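Ticket: Wrist cable and fingertip checks skipped between tasks, two-arm cell
Site: Kendville
Opened by: Gun-woo Hyun
Assigned to: Rekha Chacko
Priority: Medium
Status: Closed, with one follow-up open

Problem as reported

The cell moves between soft goods (hats, scarves, folded shirts) and sealed cartons several times a shift. The Kendville rule sheet asks for a check of both grippers at every change of task. In the August log, 48 changes were recorded and 15 of them have no check entered. Two of those 15 were followed by a protective stop on the left arm. I would like to know whether the stops come from the missed checks, and whether the sheet can be made short enough that people will do it.

Log

9:10 a.m., Gun-woo Hyun
Pulled the stop records. Both stops were joint torque warnings on the left wrist, low level, cleared by the operator without a restart. The object was a carton both times. No stops on knit items. Force limit for the carton task was still set to the soft goods value in one case. In the other case the limit was correct.

9:45 a.m., Rekha Chacko
Please don't raise the force limit to get rid of the warning. The rule sheet says limits are changed only by loading the saved task profile, never by hand at the panel. Check which profile was loaded and who has the password. Also send me the part of the sheet the operators use. I have the Denulura version and I think ours has drifted from it.

10:20 a.m., Gun-woo Hyun
Profile was loaded by hand. Three people have the password and two of them don't need it. Our sheet has 7 checks on it, Denulura's has four. The three extra ones were added here after the Flenell audit and are mostly paperwork.

Started the soft goods run with the beanie to get a baseline. The approach is low, with the fingertips coming in at the bottom edge of the knit. Speed is at the reduced setting.
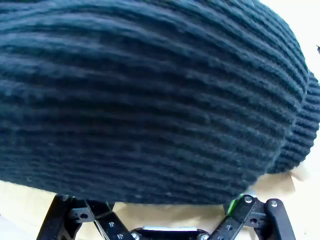 Ran the grasp at the soft goods limit with no warnings on either wrist. Controller count for the left gripper is 1,510 cycles since the last service, well inside the interval. I don't think this is wear.

11:05 a.m., Rekha Chacko
Agreed on wear. Two things for the knit task while you are there. Loose yarn can get into the finger joints, so the sheet should say to look at the pivots and screw heads after every soft goods run, before the next task is loaded. Right now it only says "inspect gripper," and people read that as a glance at the tips. Second, the check has to be done with the arms in the hold state. Somebody wrote "pause" on our copy. Pause and hold are different states on this controller and only hold is allowed with hands inside the line.

11:30 a.m., Gun-woo Hyun
Corrected "pause" to "hold" on the posted copy. Checked the pivots by hand in hold state and took a short piece of fiber out of the left one. Not enough to cause a torque warning, in my opinion, but I logged it.

1:15 p.m., Gun-woo Hyun
Left wrist again. On the second stop, the one with the correct limit, the time stamp falls at the far end of the reach. The cable sleeve has to follow the wrist through that move. Moved the arm there slowly in teach mode and watched the sleeve. It pulled tight just before the end of travel. The slack had been set for the soft goods position and not reset. Our sheet has no line for cable slack. The Denulura one does, as item 2.

1:40 p.m., Rekha Chacko
That is the cause of the second stop, then. The first one is the wrong limit. Put the Denulura line back in word for word. Then run the carton task with the right profile and confirm both wrists stay quiet. Both arms should come to the lid together and wait for the ready signal before any contact force is applied. If one arm is early, stop and note which.

2:25 p.m., Gun-woo Hyun
Reset slack on the left arm, checked the right and left it alone. Carton profile loaded from the saved file. Green tips checked on both grippers before the start. Ran it at reduced speed first, then at normal speed. No warnings, and neither arm was early.

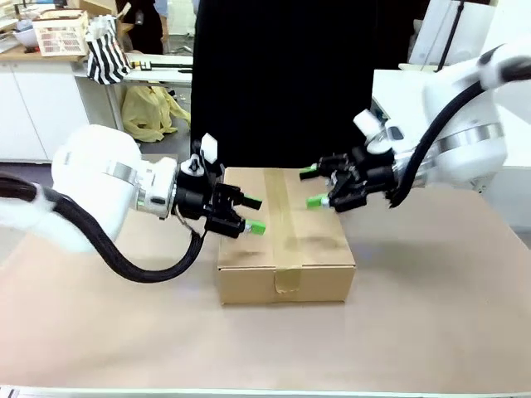 Resolution

First stop: wrong force limit, set by hand. Password access is now down to one person per shift.
Second stop: cable slack not reset after a task change.

Revised check at every task change:
1. Arms in hold, confirmed on the panel.
2. Cable slack on both wrists, tested to the end of reach.
3. Finger pivots and screw heads clear of fiber.
4. Fingertips seated and undamaged.
5. Task profile loaded from file, name read back and entered in the log.

The audit paperwork moves to the end of the shift.

Follow-up: Gun-woo to send the revised sheet to Jiang for the second cell. Open.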